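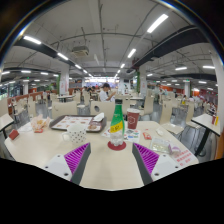 점심시간이 지난 식당 테이블을 사람들은 어떻게 정리할까요? 먹는 일에 대한 연구는 많은데, 먹고 난 다음의 몇 분에 대해서는 의외로 자료가 적습니다. 뚜껑 덮인 종이컵은 어디에 먼저 모으는지, 구겨진 냅킨은 쟁반 위에 올려 가는지 따로 쥐고 가는지, 물방울무늬 머그잔처럼 버리면 안 되는 그릇이 포장지와 휴지 사이에 끼어 있으면 손이 어떤 순서로 움직이는지! 저희 생활동작 연구모임 타라르(Tarar)는 바로 이 몇 분이 궁금해서 '식탁 뒷정리 연구'를 시작했고, 이번에 함께할 참가자를 모집합니다.

저는 연구를 맡고 있는 유하늘입니다. 대학 시절 학생식당 퇴식구에서 일한 적이 있는데, 같은 쟁반 하나를 두고도 사람마다 정리하는 방식이 너무 달라서 늘 재미있었어요. 컵부터 챙기는 분, 휴지를 전부 한 컵에 밀어 넣는 분, 쟁반에 깔린 종이를 네 귀퉁이에서 접어 올려 보따리처럼 싸는 분도 있었습니다. 그때의 호기심이 여기까지 왔네요.

무엇을 하나요
참가자는 넓은 식당 공간에서 테이블을 하나씩 맡아 평소 하던 대로 정리합니다. 테이블마다 놓인 물건이 조금씩 다릅니다. 음료병과 종이컵, 머그잔, 쟁반, 받침, 포장지, 쓰고 난 휴지, 작은 봉지 같은 것들이고, 어떤 테이블은 물건이 몇 개 없고 어떤 테이블은 꽤 어수선합니다. 정답은 없습니다. 빨리 하실 필요도 없고, 집에서보다 더 깔끔하게 하실 필요도 없어요. 한 회차에 테이블 8개를 정리하고, 중간에 한 번 쉽니다.

정리가 끝나면 짧은 이야기를 나눕니다. 왜 그 물건부터 집었는지, 어떤 물건 앞에서 망설였는지, 분리배출이 헷갈린 것은 없었는지 여쭤봅니다. 지난 예비 모임에서는 이 시간이 제일 인기였습니다. 반쯤 남은 음료를 어디에 비울지를 두고 한참 동안 토론이 벌어졌고, 소스 봉지를 종이 상자 안에 넣어 한꺼번에 옮기는 방법에는 다들 감탄했답니다. 말주변이 없으셔도 괜찮습니다. "그냥 손이 그리로 갔어요"도 저희에게는 아주 좋은 답이에요.

이런 분을 찾습니다
만 19세 이상으로 식당이나 카페에서 스스로 자리를 정리해 본 경험이 있는 분이면 누구나 신청하실 수 있습니다. 외식업이나 급식 업무를 해 보신 분도, 전혀 해 보지 않은 분도 모두 환영합니다. 왼손을 주로 쓰는 분이 예비 모임에서 적었던 터라 이번에는 왼손잡이 참가자를 특히 기다리고 있습니다. 한국어가 편하지 않은 분은 영어와 아랍어로 안내해 드립니다. 영어는 엘리에세르 차베스, 아랍어는 위다드 하다드가 맡습니다.

서서 움직이는 시간이 많습니다. 오래 서 있기 어려우시면 신청할 때 적어 주세요. 앉아서 진행하는 자리를 따로 준비하겠습니다. 견과류, 우유, 달걀 등 식품 알레르기가 있는 분도 반드시 미리 알려 주셔야 합니다. 포장에 음식이 조금 남아 있는 테이블이 있습니다.

모집 인원과 일정
모집 인원은 모두 74명입니다. 9월 한 달 동안 진행하며, 오전 반은 10시, 오후 반은 2시에 시작합니다. 한 분이 최대 4회까지 참여하실 수 있고, 한 번만 오셔도 됩니다. 여러 번 오시는 분께는 매번 다른 구성의 테이블을 드립니다. 같은 사람이 물건 배치에 따라 순서를 어떻게 바꾸는지도 저희가 무척 알고 싶은 부분이에요.

장소
런버그(Lurnberg) 생활관 1층 식당입니다. 정문으로 들어와 왼쪽 복도 끝까지 오시면 됩니다. 점심 영업을 하지 않는 기간이라 식사는 제공되지 않습니다. 쉬는 시간에 드실 따뜻한 차와 간단한 과자는 준비해 둡니다. 주차 공간이 좁으니 가능하면 대중교통을 이용해 주세요.

사례
1회 참여에 3만 원을 드리며, 참여한 다음 주에 계좌로 보내 드립니다. 중간에 그만두셔도 그날 사례는 그대로 지급합니다. 교통비는 따로 나오지 않습니다.

기록과 개인정보
정리하는 과정은 손과 테이블 위를 중심으로 촬영합니다. 얼굴은 찍지 않으며, 혹시 일부가 담기면 보관 전에 지웁니다. 대화는 동의하신 분에 한해 녹음하고, 글로 옮긴 뒤에 녹음 파일을 삭제합니다. 참가 후에 마음이 바뀌면 연락 주세요. 결과를 정리하기 전까지는 언제든 본인 기록을 빼 드립니다.

준비물
편한 신발이면 충분합니다. 소매가 길게 늘어지는 옷은 피하시는 것이 좋고, 앞치마와 물수건은 저희가 드립니다. 평소 장갑을 끼고 정리하시는 분은 쓰시던 장갑을 가져오셔도 됩니다.

자주 들어오는 문의
친구와 같이 신청해도 되나요? 됩니다. 다만 테이블은 각자 맡습니다. 둘이 함께 정리하는 연구는 겨울에 따로 열 계획이에요.
아이를 데려가도 되나요? 죄송하지만 이번에는 돌봄 공간을 마련하지 못했습니다.
결과를 받아 볼 수 있나요? 물론입니다! 신청서에 표시해 주시면 요약본을 보내 드립니다.
정리를 정말 못하는데 괜찮을까요? 꼭 오세요. 저희 모임에도 그런 사람이 있습니다. (함슬기 연구원의 책상을 보시면 마음이 놓이실 거예요.)

신청 방법
생활관 안내대에 있는 종이 신청서를 작성하시거나, 전화로 신청하실 수 있습니다. 내선 3815번, 담당자는 류복남입니다. 이름과 연락처, 원하는 시간대(오전 또는 오후), 주로 쓰는 손, 알레르기 여부를 알려 주세요. 신청 순서대로 날짜를 잡아 개별 연락을 드립니다. 자리가 차면 대기 명단에 올려 드리고, 빈자리가 나는 대로 전화드리겠습니다.

전화는 오전 10시부터 오후 5시까지 받습니다.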